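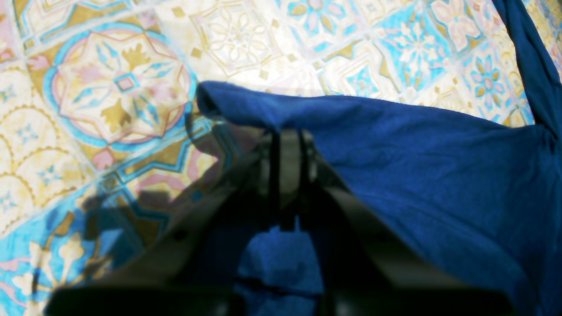
**Figure 4.1** Wrist-camera view during a cloth-handling demonstration. The two fingers stand close together, with blue cloth behind and to the right of them and a patterned covering to the left.

# Chapter 4: Recording Demonstrations

## 4.1 From programs to examples

The methods of Chapter 3 assume that the engineer can write down the path of the arm in advance. For a rigid part in a fixture this is usually a fair assumption. For a cloth it fails early. The state of a cloth has no short description, and two folds that look alike to the eye can respond differently to the same pull. A person can nevertheless handle cloth with little thought, and the methods in this chapter record what the person does in a form the robot can use.

A *demonstration* is a time-stamped sequence of observations and actions covering one attempt at a task. The observations normally include joint positions, finger opening and one or more camera streams. The actions are the commands sent to the arm or, where no commands exist, the motion measured in their place. A set of demonstrations of the same task is called a *task set*.

Two ways of producing demonstrations are treated here:

- **Hand guiding** (Section 4.3). The operator holds the arm and moves it through the task while the controller compensates for gravity.
- **Remote control** (Section 4.4). The operator moves a separate input device, and the arm follows.

Hand guiding needs little equipment and gives the operator a direct sense of contact. Its main fault is that the operator's hands and forearms enter the camera views, so that a policy trained on those views may come to depend on them. Remote control keeps the operator out of the workspace but adds delay, and most input devices return little or no contact force. Section 4.5 compares the two on the same folding task.

## 4.2 What the wrist camera records

A camera fixed to the wrist moves with the fingers. In Figure 4.1 the gripper takes up the lower center of the view, and this portion changes little during a run except when the fingers open or close. The remaining area changes with every motion of the arm. Three consequences follow.

First, the position of the cloth relative to the fingers can be read without calibrating the camera to the base. Second, the wrist view alone does not fix the position of the arm in the room – joint readings must be stored with it. Third, the gripper and the cloth both hide part of the work surface. A fold that rises over the mechanism, as in the figure, may conceal the very edge the operator intends to grasp next.

The background also deserves attention. A printed covering supplies many visual features, some of which may share colors with the object. Segmentation by color threshold is unreliable under these conditions. Strong light makes matters worse by washing out parts of the pattern, and exposure should be locked before the first run of a session.

The worked data for this chapter are the Pikum task set, recorded by Emiko Kawaguchi and Bienvenido Ignacio. It contains 200 demonstrations, of which 179 were kept after review. Each is stored at 15 samples per second. The rules used for rejection are given in Section 4.6, and Problem 4.9 asks the reader to apply them to a smaller set.

### Notation

The observation at step *t* is written *o*(*t*) and the action *a*(*t*). Finger opening is *g*(*t*), measured between the inner faces, with *g* = 0 when they touch. Time delay between operator input and arm motion is written *d* and is given in samples unless stated otherwise.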